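**Robot Handling, handout 5 — Two hands, one plate**
Course tutor: Marlene Macedo, Jivulville

Please read this before you come to the lab. The task for group Cirden is to pick up the lemon and put it on the pink plate. The task looks very small, but last term it took most students more than one session, so be patient with it.

## 1. Start position

Each trial begins from rest, with the fingers open enough that nothing is pressed against the table. Write the start position in your log before you press anything.
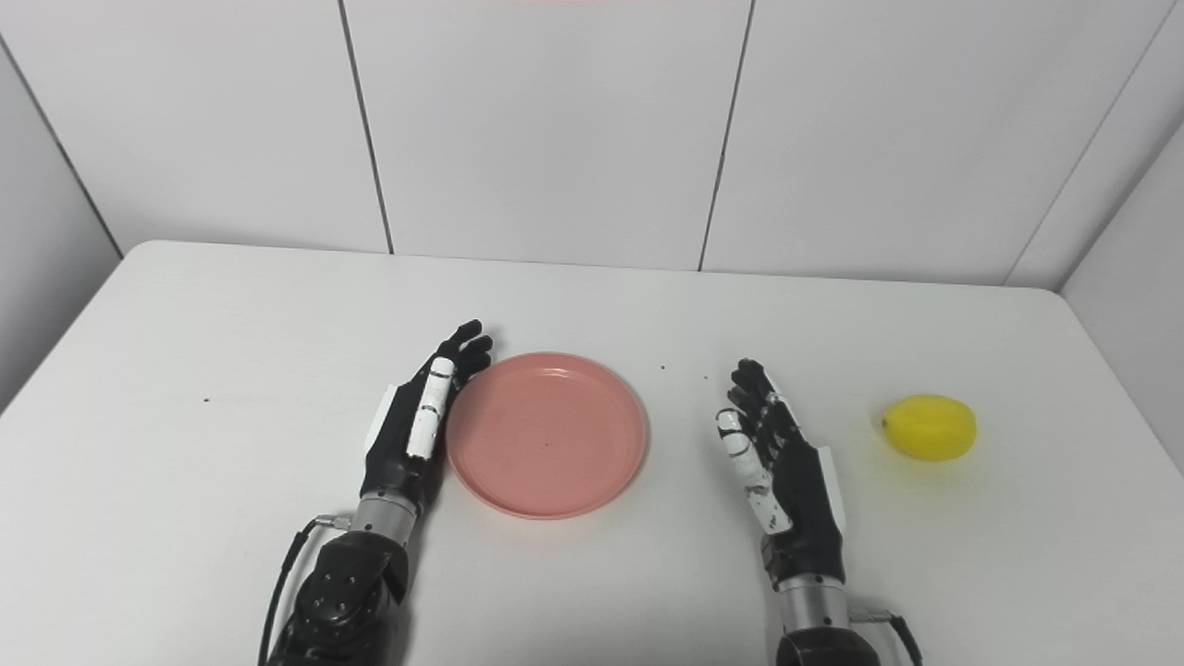
The distance between the lemon and the plate matters more than students expect. If the lemon is far to the side, the arm must reach and turn at the same time, and the wrist angle becomes difficult. For your first 14 trials, do not change this distance. After that you may choose it yourself.

## 2. The grasp

Close the fingers slowly. The thumb side should support the fruit from below while the other fingers come over the top. Two common mistakes:

- closing too early, so the lemon rolls away;
- lifting before the grasp is complete.

The other hand has no work in this exercise. Keep it open and still — it may stay near the plate, but it must not push it.

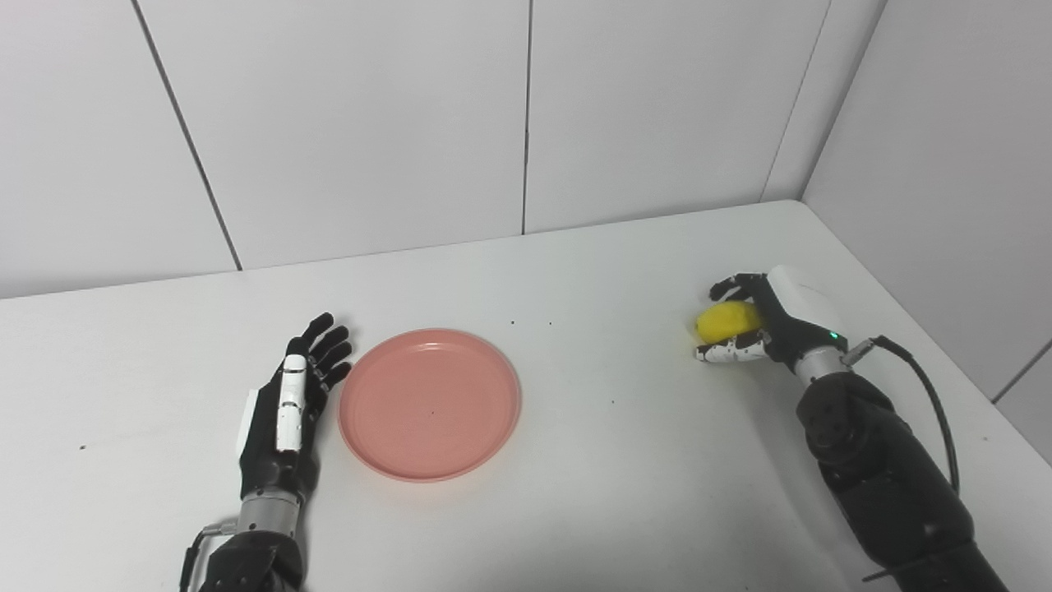 *Fig. 2. Lemon held in the right hand, left hand open beside the plate.*

## 3. What to write in the log

For every trial, note the grasp (good, weak, missed), the place where the lemon was released, and any contact with the rim of the plate. Use the Queiroz sheet, also for failed trials. A missed grasp is a result and I want to see it.

If you need to repeat, bring both hands back to the table first and check the positions of plate and lemon again.

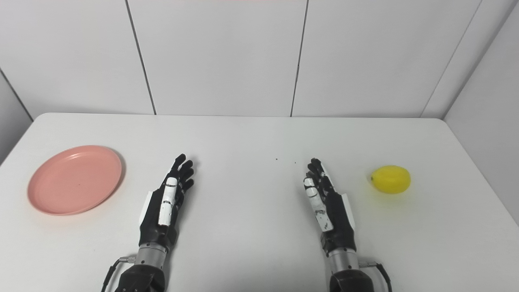

## 4. For the next session

Read pages 2 to 44 of the Stinum reader and bring your log on paper. Each pair will explain one failed trial to the class.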